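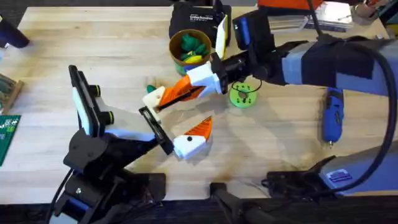
Bancada de madeira com a ferramenta rotativa, o suporte verde e um copo de peças coloridas.

Janeiro
Oficina dos Curiosos

Para que serve uma peça cheia de furos?

Há quem diga que uma oficina arrumada faz trabalhos melhores. Será? Antes de acreditares, vamos olhar para as coisas que lá vivem.

A ferramenta azul e cinzenta, pousada na mesa, chama-se ferramenta rotativa. Nas ferramentas deste género, um motor faz rodar uma ponta muito depressa. Conforme a ponta que se põe, dá para lixar, polir, gravar ou furar. Os anúncios garantem que «faz tudo». Desconfia! Para cortar uma tábua grossa, um serrote continua a ganhar.

E o anel verde com furinhos? Parece um suporte para pontas: uma em cada furo, e assim não rolam para o chão. Foi o que pensámos, mas uma peça vazia não nos conta para que a usam. Um palpite pode ser bom e estar errado.
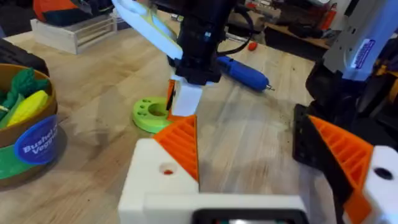 Texto: Redação Fandov Júnior
Equipa de ciência e trabalhos manuais

Numa bancada também aparecem coisas que ninguém espera. Repara no cesto redondo: o autocolante azul diz «Bushel of Veggies». «Veggies» são legumes, e «bushel» é uma medida antiga, usada para cereais e fruta. Caberá mesmo um bushel ali dentro? Duvidamos muito, porque um bushel americano passa dos 35 litros. E a maçaroca amarela é de brincar, por isso não vale a pena pô-la na sopa.

Experimenta em casa

Junta 17 lápis e 2 copos. Espalha os lápis na mesa e pede a alguém que te diga 3 cores para encontrares. Depois separa-os pelos copos, claros num e escuros no outro, e repete. Foste mais rápido? Faz o teste 3 vezes antes de responderes. Uma só pode ser sorte.

Comentários

Lontra_azul: Fiz e fui mais lenta com os copos!!

Pedro Pedreiro Penseiro: o meu pai tem uma ferramenta dessas e nunca a arruma

Turma do 4.º B: E se os copos forem transparentes? Vamos testar na quarta-feira.

Artigos recentes
Quem inventou o parafuso?
A cola Prusow cola mesmo tudo?
Visita à serração de Kernmont
Como ler uma régua sem te enganares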